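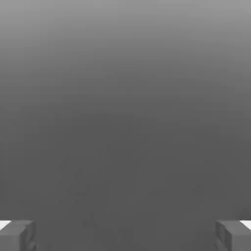

Wrist camera view in sim is all gray, fingers only

gantry_left
Cell is a Birnico arm with a parallel gripper, wrist camera on the bracket behind it. I'm setting up the simulated copy before touching the real one at our Likesmont site. At the home pose the wrist view gives me the two fingers in the bottom corners and plain gray everywhere else. No part, no tray. Gripper is commanded open. Tray is in the scene tree and the overview camera sees it. What would you check first?

mwk_tooling
Tray parent frame. If it hangs off the world origin and your base is offset, it can be nowhere near the tool. Print tray pose relative to the camera, not to the base.

feedrate0
I'd go for the clip planes before that. Near plane too far out and the tray gets dropped if home is low. Set it down to a few millimeters and render again.

mwk_tooling
Fingers are drawn and they're closer to the lens than any tray would be. Near plane is fine.

feedrate0
Fair for near. Far plane can still do it. Ours shipped at 200 mm after a units mix-up, and everything past the fingertips went to background.

gantry_left
Far plane is 1,571 mm, copied from the Caltbridge template. Tray to camera is 366 mm by the tree.

shim_stock
Distance on its own tells you nothing about direction. Which way is the camera looking? The gray goes from light at the top to dark lower down with no edge in it. To me that reads as sky gradient with no floor loaded. I would check the wrist joint sign.

mwk_tooling
Could also be a flat surface very close to the lens. You can't separate the two from color. Dump the depth buffer — background comes back as max range, a surface comes back as a number.

gantry_left
Depth at center pixel is max range. So background.

shim_stock
Then joint sign or home offset. The Aaltonen import script flips the last two axes if the model file has no explicit convention line.

gantry_left
No convention line in mine. Added it, reimported, tray is now in view. It sits off to one side by up to 100 mm, so the offset table is next.

feedrate0
Redo the camera bracket transform before the offset table. Otherwise you will do the table twice.

mwk_tooling
Disagree, table first. The bracket is fixed geometry and came from the drawing.

feedrate0
So did my 200 mm.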